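Working Alongside the Cell
Notes for week 6, Automation and the Changing Workplace

Welcome back! Last week we finished with the big numbers, all those forecasts of jobs gained and lost. This week we come right down to the bench, and I think it's the best part of the course. Bring your notes from the Trillberg site visit if you were on it. If you weren't, the background below will get you through the tutorial.

Background

Trillberg is a finishing and small repairs workshop. Handles, trims, painted panels, display stands, the odd bit of furniture. When the two-arm cell went in, in June, the workshop had 23 people on the floor, and it has 23 now. That's the figure everybody asks for first, so there it is. What I'd like you to look at is how those people spend their day, which has changed a great deal.

Before June the work was organised by person. You took a tray, you did every step on it, you signed the card. Now it's organised by step. Somebody sets up, somebody teaches the arms a motion, somebody checks and touches up by hand. A few people rotate through all of it and love it (you could hear it in the interviews!). Others miss having a tray that was theirs from start to finish. Both groups are describing the same change, and your essays need to make room for both.

Why two arms?

A single arm is terrific when the part is clamped and the job never varies. Bench work is seldom like that. Watch your own hands next time you butter toast or wrap a present. One is usually steadying, turning or passing while the other does the job, and they swap without you noticing. Two arms over one table can share work in that way, and it means a task can often be moved across in much the form people already do it, with hand tools they already know.
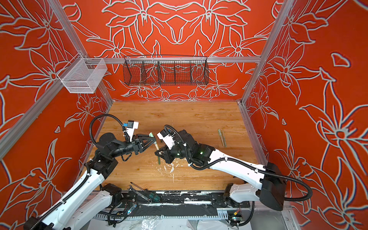 It also means the skilled people have to be in the room when the motions are taught. How hard do you press? When do you lift off? At Trillberg the engineers had a lovely tidy plan on paper and then found that the finishers did half of it in a different order, for very good reasons that had never been written down. I get excited about this every year, because it's the clearest case I know of shop floor knowledge turning out to be the valuable part of the project.

Terms to know

Cell: the arms, the table, the structure around them and the people assigned to it. Please don't leave out the people.
Teaching: giving the arm a motion to follow, whether by guiding it, controlling it from a distance or programming it.
End effector: whatever is on the end of the arm. Often a gripper, and a gripper can hold another tool.
Residual work: what is left for people once the machine has its share. Holst uses this term in the reader. Benberg prefers "surrounding work", and I agree with Benberg, but use either one.

What changed for people

Clean-up and reset. Whoever looks after the cell puts tools back, wipes down and gets the table ready for the next run. None of this was in the original job description, and at first it fell to whoever was closest. It's now a rostered task with its own pay code.

Waiting. Several workers said the hardest thing was standing by. Watching closely without touching is tiring in a way that doing isn't.

Pay grades. The old scale rewarded speed by hand. The new one has a line for teaching and fault finding, and 6 people have moved onto it so far.

Logging. The shift logs we were given run to 1,259 entries. Most are a few words long ("reset, fine now"), and they make wonderful reading once you get your eye in. Look out for who writes them and who never does.

For the tutorial

Read the Carnevari chapter on task sharing, then pick a job you've done yourself, paid or unpaid. Break it into steps and mark which you would hand over, which you'd keep, and which you'd argue about with a co-worker. One page is plenty. Drawings are very welcome, and so are colours.

Essay plans are due 2021-10-01 by the end of the day, through the course page. If you want to use the Trillberg logs for your essay, let me know in your plan and I'll organise access.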